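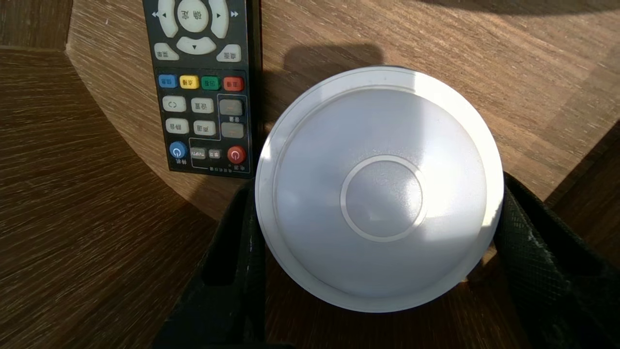
Gripper comparison, progress report for March

Prepared by Sheyla Betancur, for Edeltraud Janssen and Gunther Brinkmann

1. State of the work

The second block of the comparison is finished and the third has started. As agreed in the project plan, we compare two pairs of fingers on the same arm, with the same wrist camera and the same controller settings. The first pair is the Fandeck set, the second is the Masano set. All the tasks are household tasks on ordinary furniture, with objects that people have at home.

In this period we planned 200 grasps and completed all of them. The round wooden table was used for 111, the rest were done at the kitchen counter. The round white object with the wide rim is now part of the standard list, together with the black TV remote control. We place the two close together on purpose, so the fingers have to take one object and leave the other in its place.

2. What we learned so far

The textured finger surface holds smooth round objects better than the flat one. On the white object the difference was easy to see: with the flat surface it turned slowly in the grip when the arm lifted, and with the textured one it turned much less. On small boxes we could not find a difference.

The textured surface collects fibers and gets scuffed. Evaristo Costa now cleans the fingers after every 15 grasps, and the results within one session became more even. I would like to keep this rule for the remaining blocks, also for the flat surface, to be fair to both.

Direct sun is still a problem for the wrist camera. In the late morning one side of a white object becomes very bright and the other side stays in shade, and the software then places the rim too far to the outside. We tried a fixed exposure. It helped with white objects but made the black remote control harder to find. Raluca Crăciun is testing a middle value at the moment.

The closing force was set to 90 percent of the supplier's recommended value in all tests. We did not change it between the finger sets, although the Masano set would probably accept more.

3. Delays and open points

The replacement finger pads from Kleinschmidt arrived later than planned, and one pair had the wrong screw holes. We sent it back and used the older pads for the first sessions. Those sessions are marked in the log and I suggest to leave them out of the final comparison.

The visit to the Drovolside apartment is not yet confirmed. We need a decision on this before the fourth block, because the table heights there are different and the arm stand must be adjusted.

4. Next steps

Finish the third block with the middle exposure value – if it works, repeat the late morning sessions from the second block.

Order one more set of textured pads. The cost is covered by the present budget.

Send the raw log and the short table of results to Gunther Brinkmann before the next review call.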